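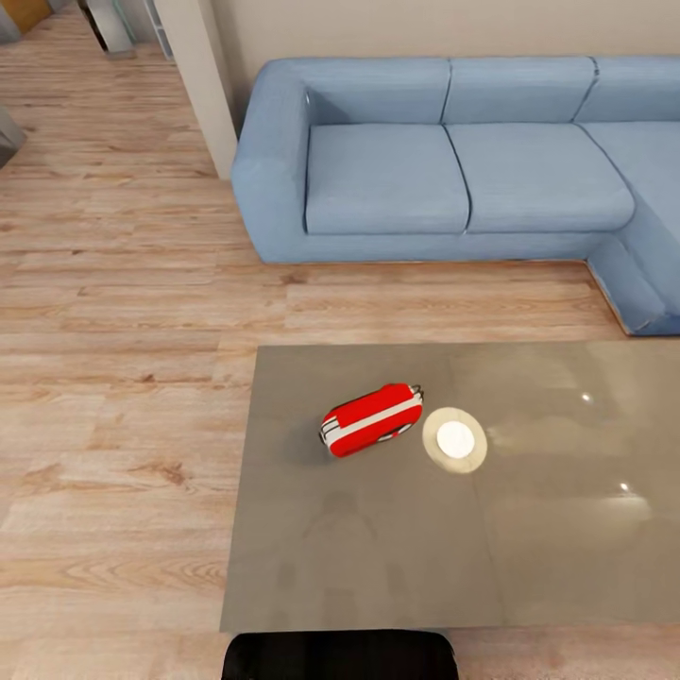

The simulated living room, with the gripper at the near edge of the coffee table.

Teaching by remote, one coffee table at a time
2 min read

Vestura has put out the first batch from its Villalba project: 637 remote-controlled runs in which a person steers a robot through small household jobs in a rendered apartment. The company says this will teach machines to tidy up. I have my doubts.

I spent an afternoon with the files. Most of the jobs are pick-ups from low furniture, like the red and white thing lying on the glass tabletop next to a round, cream-colored dish. The operator wears a headset, moves a hand controller, and the arm follows. Of the 637 runs, 307 were thrown out before release. The notes say "operator error" and leave it there.

I'd like to know more about those. When a person fumbles a grasp, backs off and tries again, that sounds to me like the useful part. Vestura kept the clean ones, and a robot trained only on clean ones may have no idea what to do after its first slip.

Then there's the room. The sofa is spotless, the floor is bare planks, and I have never owned a coffee table with that little on it. Solveig Öberg, who ran operator training at Gosto, told me her people needed 10 hours before their motions stopped looking jerky — and that was with a real arm they could feel push back. In a simulator you get no push.

Vestura promises a test on real hardware in November. I'll read that one closely.

Comments

zomano_fan: We tried 2 of the tasks in our lab. Grasps were fine, putting things down was awful.

Petra L.: Would pay good money to see the 307.

mk: Any word on the license?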